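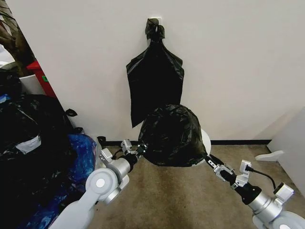
**Trash bag** (also garbage bag, bin bag, can liner, and in my grandmother's house just "the plastic"). A trash bag is a thin, throwaway sack for holding household waste, either on its own or as a liner inside a can. I've been keeping up this entry for the household section of the wiki since January 21, 2003, and it has grown a bit, mostly through my own fault. Corrections go on the talk page as usual.

## Before plastic

People got rid of trash for a very long time with no bag at all. In the house I grew up in, kitchen scraps went into a metal pail lined with newspaper, and the pail got carried out and tipped into the bigger can by the alley. My job was rinsing the pail with the hose. I hated it in October, when the water was cold and the wet leaves stuck to everything (and I still can't smell wet newsprint without thinking of potato peels).

Paper sacks from the grocery store were the other choice. They stood up nicely and fit under most sinks, but coffee grounds went straight through the bottom. Some families doubled them. Ours put a folded section of the paper in the base, which bought you a day.

Plastic bags for trash came along in the middle of the 20th century. The first ones were mostly sold to hospitals and businesses, and homes picked them up later, once stores began carrying them on rolls and in boxes.

## What they're made of

Nearly all of them are polyethylene, and there are two main kinds you'll run into.

**Low-density** bags are the soft, stretchy ones. They feel a little rubbery and go quiet in your hands. Poke one with a chicken bone and it'll stretch a good way before it gives. Most kitchen and yard bags are this type, or a close cousin of it called linear low-density, which stretches even more.

**High-density** bags are the crackly ones. They're thinner, they hold a surprising amount of weight, and then they split all the way down the side the moment something sharp gets started on them. Offices love them because they're cheap and office trash is mostly paper.

The bag begins as little pellets. These get melted and pushed out through a ring-shaped opening, and air is blown up the middle so the plastic rises in a tall bubble. The bubble cools, gets flattened between rollers, and then it's sealed and cut into lengths. I got to see this once at the Mirani plant, where Nusrat Jatoi was kind enough to walk me around for most of an afternoon and answer questions over the noise. The bubble is taller than a house! She told me the hardest thing to get right is keeping the wall even all the way around, as a thin streak you could never see will run down every bag on that roll.

## Thickness

Thickness in the US is given in mils, and one mil is a thousandth of an inch. It has nothing to do with millimeters, though I've had that argument more than once on the talk page. Thin office liners are well under one mil. Kitchen bags sit close to one. The heavy contractor kind, the ones you can throw broken tile into, are usually 3 mils.

High-density liners are often measured in microns instead, so two boxes side by side on the same shelf may not be using the same ruler. Check the small print before comparing prices.

## Seals

The bottom of a bag can be closed in a few ways, and it makes more difference than people expect.

- **Flat seal:** one straight line across. Simple, but the corners don't sit well in a round can and that's where drips start.
- **Gusset seal:** the sides are folded in first. Fits square cans better, though there's a weak spot in the middle where four layers turn into two.
- **Star seal:** the bottom is folded over several times and sealed into a star. No corners, very few leaks, and it spreads out to fit round cans. These are my favorite by a mile.

## Closing the top

Twist ties came with the early boxes and got lost in the drawer with the batteries. After that came plain flat tops you knotted yourself, then flap ties (four tabs, tie opposite pairs), then handles, and then drawstrings. Drawstrings cost more and I buy them anyway.

I should mention the Dukoden closure here, a sticky strip along the rim that you were meant to peel and press. It was on sale for 5 years. I used up a case of 89 of them, and the strip stuck to the can, the lid, my sleeve and the dog, so I can't say I was sad when it went. Waqas Tanoli has written on the talk page that his worked fine if he kept the box in the fridge. I leave that to the reader.

## Color

Black is common partly for a practical reason: carbon black covers up whatever mix of recycled plastic is in there, and it holds up to sunlight. It also hides what you threw out. White is for kitchens, mostly on looks. Clear is asked for in places where the haulers or security people want to see inside, and various towns use blue, green or orange to sort one kind of waste from another. There isn't any national rule, so what blue means where you live may not be what it means at your sister's.

## Sizes

Small bathroom bags hold a few gallons, tall kitchen bags are 13, and outdoor bags run from 30 up. The number tells you what it holds and very little about what it fits. Measure around the rim of your can, halve that, and look for a bag at least that wide. The old Ikel catalog ran to 1405 items, almost all of them liners, and printed the flat width next to every one. I wish they'd all do that. Baso still does, on the bottom of the box.

If air gets trapped under a new liner and it puffs up, push your hand down the inside wall to let it out — or drill a small hole low on the can, if the can is yours.

## See also

- Compost pail
- Diaper pail
- Grocery sack
- Twist tie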